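Unit 4: Floors and Floor Coverings
Handout for Building Care I, Bomham campus

Reading: chapter 3 of the course pack, plus the Kornden floor plan.

Types of covering
Carpet in offices comes as broadloom (rolls), tiles or planks. Broadloom has fewer seams but a bad patch is hard to replace. Tiles and planks can be lifted one at a time. Keep spare stock from the same dye lot, boxed and labeled by floor. Kornden holds 41 spares for 600 square yards of carpet, all in a storeroom on the ground floor.

Soil
Most soil in a carpet is dry and walks in from outside. Vacuuming takes out dry soil. Wet cleaning does not, and if you skip the vacuuming you make mud. Matting at an entrance should be long enough for both feet to land on it at least twice.

Work out traffic before you write a schedule:
Heavy - entrances, elevator lobbies, copier areas. Vacuum daily.
Medium - main aisles. Vacuum 3 times a week.
Light - private offices, storage. Weekly.

Spots
Blot from the outside in. Do not scrub. Test any product on a hidden corner first. The Osei sheet lists which cleaners are safe on nylon and which on wool. Wool does not take strong alkaline products.

Pattern and color
Striped and mixed gray carpets hide lint and light soil between cleanings. Plain dark ones show every crumb. Direction matters too: long stripes lead the eye down a room, so check the layout drawing before laying a replacement plank.

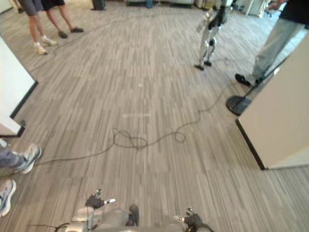 A comment from the Gandano site, left on last term's handout, said the weekly figure for private offices is too low where people eat at their desks, and that they had moved those rooms to the medium group. Bring your view on this to the next class.

Homework
Write a schedule for the 18 rooms on the Kornden plan. Mark each room heavy, medium or light. One page, due in May.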